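Getting started with the Skusness hand gripper
July 2018 | By Jannik Hamann
Print this page | E-mail this page

The Skusness from Dustomico costs 486 and arrives with a 60-page manual, most of it about the warranty. Skip to the back. Hold the tool low, jaws open, and bring it straight down over whatever you want to pick up. Balls are good practice – they punish sloppy aim at once.

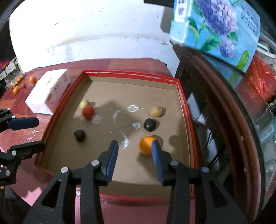 Lining up on the orange ball, blue pads either side.

Now squeeze slowly until both pads touch, then lift. If the ball shoots off sideways, you came in crooked. Go back and try again, keeping your wrist still.

Use a tray with a rim. I began without one and spent a good part of March under the furniture. Once you can clear the tray twice without a drop, move on to odd shapes. Leave eggs for later.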